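Rising weekly case rate but flat hospital admissions, how to read it?

Posted by Paltent in Public Health Data

Our county dashboard reports a 7-day case rate per 100,000 residents. The rate has gone up two weeks in a row, but hospital admissions for the same virus are flat. The notes under the chart say a backlog of 2,693 lab results was loaded on Saturday. Should I treat the rise as a real increase in spread, or wait?

Libor Polák

Check first whether the dashboard plots by report date or by specimen collection date. If it plots by report date, the backlog lands on the day it was loaded and inflates the 7-day figure until that day leaves the window. If it plots by collection date, the same results are spread back over the days the swabs were taken, and the most recent days will look too low until late results arrive.

Most county sites offer a download with both dates. Rebuild the curve by collection date and ignore the last several days, which are incomplete. 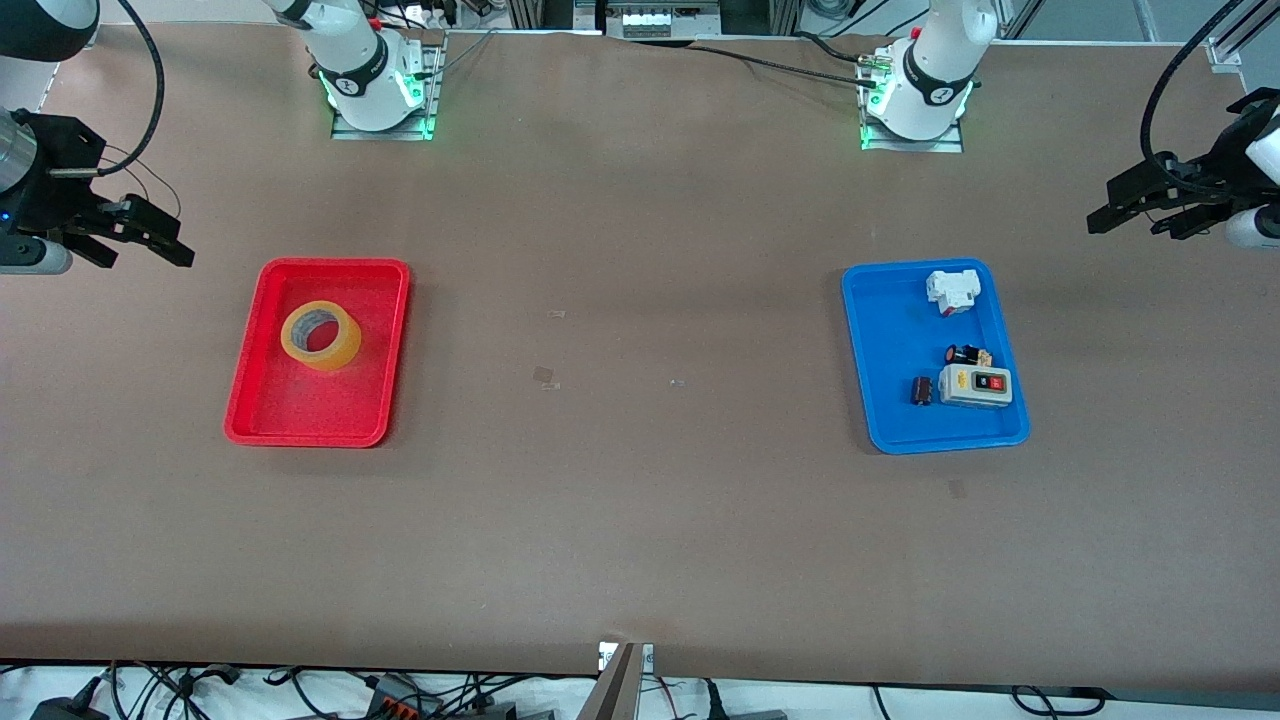
Does a higher number of tests raise the case rate by itself?
It can. More testing finds mild infections that would otherwise go uncounted, so the rate should be read next to percent positivity. If tests and cases go up together and positivity holds steady or falls, part of the rise is probably detection. If positivity climbs too, spread is the more likely explanation.

Admissions also lag infections, often by a week or more, so flat admissions over two weeks do not rule out an increase. Wastewater readings, where the county has them, don't depend on who gets tested.

Grunach

Same thing happened on ours in December. The line shot up and came back down the week after. I would just wait.

Climance

Agree with Libor on the dates. One addition: look at the population behind the rate. In a small county, around 300 extra results can move the line a lot. Our page had 76 duplicates removed after a backlog load, so the first version of the number was wrong anyway. Save a copy of the file each time you download it and compare the versions.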